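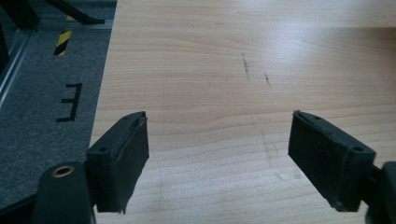 3.2 访谈材料与“留白”的处理

在进入具体的分析之前，我们想先花一点篇幅，把材料是怎样来的、又是怎样被我们一遍一遍读过的，老老实实交代清楚。做口述材料的同行大概都有体会，录音笔一关，真正费神的工作才开始，而论文里留给这一段的位置往往只有两三行，读者看过也就过去了。我们这一次想写得慢一些。

本研究的材料来自旧港区小镇Zostcombe的家庭食谱口述项目。小镇的老居民多半有在Drakham罐头厂做工的经历，或者家里至少有一位长辈做过，因此谈起吃食来，话头总是绕回到厂里的班次、厂门口的面包车，还有冬天下工以后那一锅热汤。项目前后共收集访谈183段，其中最短的一段不过几分钟，受访者只讲了一道腌鲱鱼，讲完便起身去接外孙女了；最长的一段录了整整一个下午，从姜饼讲到婚宴，又从婚宴讲到一条早已改道的巴士线路。我们没有因为长短而舍弃任何一段。短的材料有短的好处，说话的人往往把最要紧的一句放在了最前面。

转写采用逐字方式，方言词保留原音，另加注释。凡是停顿超过三秒的地方，我们都标了记号，全部材料合计标出停顿1341处。起初这样做只是沿用惯例，并没有特别的打算，可是读到后来，我们渐渐觉得这些停顿很有意思。讲食谱的人在说到用量的时候停得最多，“盐嘛……就那么一点”，“面粉，嗯，看天气”。这里的停顿当然有一部分是回忆需要时间，但还有一部分，我们倾向于理解为说话人在语言里找不到对应的尺度。手知道该放多少，嘴却说不上来。已有的研究常把这类说法归入“模糊量词”，在编码时一并处理掉，我们觉得有些可惜，便单独为它们设了一个类目，称作“留白”。

留白一类之下，又分出三个小类。第一类是用量的留白，前面已经举过例子。第二类是时间的留白，比如“煮到差不多了”“等它自己好”，这类表述在炖菜和发面的段落里格外密集，受访者有时会补上一句气味或者声音作为参照，说听见锅底的响声变闷了就该关火。第三类稍微麻烦一些，是来历的留白：问到某道菜从哪里学来，对方会沉默一阵，然后换一个话题。对于第三类，我们没有追问，在分析时也不作推测，只如实记下它出现的位置。家里的事有深有浅，人家肯坐下来同我们说上大半天，已经是很大的情分了。

编码由两名研究者分头完成，随后逐条比对。第一轮比对中意见不一致的条目有103条，绝大多数集中在用量与时间的交界处。举一个我们争了很久的例子，有位受访者说奶油要打“一首歌的工夫”，这究竟算时间还是算用量？照字面看自然是时间，可结合上下文，她紧接着说“打多了就太多了”，似乎又在说奶油的量。后来我们同意允许一个条目同时归入两个小类，并在附录的编码手册里写明了适用的情形。读者如果不赞成这样的处理，可以对照手册重新归类，我们也很愿意看到不同的结果。

除访谈以外，我们还参考了两种书面材料。其一是Fedoruk印书社早年印行的社区食谱小册，纸张很薄，页边常有铅笔写的批注，有的改了糖的分量，有的只写了一个“好”字。其二是Vonder杂货行的赊账簿，共17册，按季度登记各家购买的面粉、糖、油脂和香料。赊账簿的价值在于可以同口述互相印证，例如好几位受访者都说起当年肉桂金贵，一年只买一回，而账簿中肉桂的登记也确实集中在岁末。当然也有对不上的时候。有一家人反复讲祖母从不用猪油，账簿里这一户却几乎每个季度都有猪油一项。我们并不打算拿账簿去纠正记忆，祖母也许是替邻居代买的，也许只是后人更愿意这样记得她，两种材料各自放在那里，都值得一读。

需要说明的是，小册和账簿都有缺页，账簿里还有几处受潮，字迹难以辨认。对于这些地方，我们在整理时一律留空，不作补字。曾有同行建议按前后季度的平均数填补，使序列完整一些，我们考虑再三还是没有采用。本文关心的原本就是人们怎样谈论食物，购买量的起伏只作旁证，序列完整与否对后面的论述影响不大。

图1 口述材料、社区食谱小册与赊账簿三类来源的对应关系见附录二，正文从略。

访谈的伦理安排也在此一并交代。所有受访者在录音之前都听过一遍研究说明，并可在任何时候要求删去其中的段落。整理稿完成之后，我们把打印本送回每一户，请他们过目。这一步比预想中花的时间长得多，四月里送出去的稿子，有些隔了好几周才拿回来，上面添了密密的补充，还有人在空白处另写了一道从未提起过的甜菜汤。这些后添的文字没有并入原稿的编码，我们另立一组，放到第五节讨论。

下一节从用量的留白谈起，先看发面类食谱。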